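Call for participants: open day on robot handling of household textiles

Kaltex Laboratory, Nurnmont Institute of Technology
Published 13/01/2026

The Kaltex Laboratory invites members of the public to take part in its next open day on the handling of household textiles by robot arms. Participants will watch a demonstration, try a short exercise themselves and give their views to the research staff. No technical background is needed.

Background

The laboratory studies how a robot arm can pick up, lay out and fold soft items such as towels, napkins and pillowcases. Cloth changes shape each time it is touched, and a method that suits one towel may fail with the next. The work forms part of the Mustov project, which looks at automation in small laundries, care homes and guest houses. Nearly 200 people attended our previous open day, held in August, and their written comments led to several changes in the way the demonstration is presented. The most frequent request was for smaller groups and more time at the table, and the programme has been altered to allow this.

What participants will do

Each session lasts 2 hours and is held in the Gachanja Building, ground floor. On arrival, participants receive a safety briefing and a printed outline of the session. Staff then demonstrate the folding task at the work table and explain how the arm is guided and stopped. Questions are welcome throughout.

After the demonstration, participants may guide the arm by hand under the supervision of a member of staff. Those who would prefer to watch are free to do so. The demonstration uses a single towel on a green table top, with the arm reaching over it from one side and a small camera carried at the end of the arm. 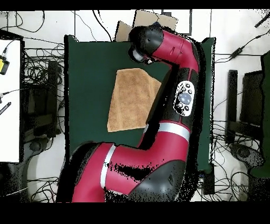

Who may apply

Applicants must be aged 18 or over and able to attend one full session. We are particularly keen to hear from people who fold laundry as part of their paid work, and from those who care for a relative at home. Staff and students of the Institute may apply, but members of the Mustov project team and their families may not.

The ground floor has step-free access from the car park. Applicants who need a seat close to the table, a sign language interpreter or large-print papers should say so when applying, so that arrangements can be made.

Payment and expenses

Participants receive a shopping voucher at the end of the session, and local bus or train fares are repaid on production of a ticket. Tea and coffee are provided. The laboratory cannot pay for childcare or overnight stays.

Safety and personal information

Long hair must be tied back and loose scarves, bracelets and lanyards removed before approaching the work table. Flat, closed shoes are required. Bags and coats must be left in the cloakroom - they may not be taken into the demonstration area.

Written comments are stored without names. Sessions may be recorded for research purposes, and a consent form will be sent with the confirmation of your place. Participants may withdraw at any time before or during the session and will still receive the voucher.

How to apply

There are 67 places in all, and each group at the table is limited to 5 people. Application forms are available from the main reception of the Institute or may be requested by post from the Kaltex Laboratory. Please state which session you would prefer, morning or afternoon, and give a second choice if you can.

Places are offered in the order in which completed forms are received. Applicants who are not offered a place will be put on a waiting list unless they ask us not to do so.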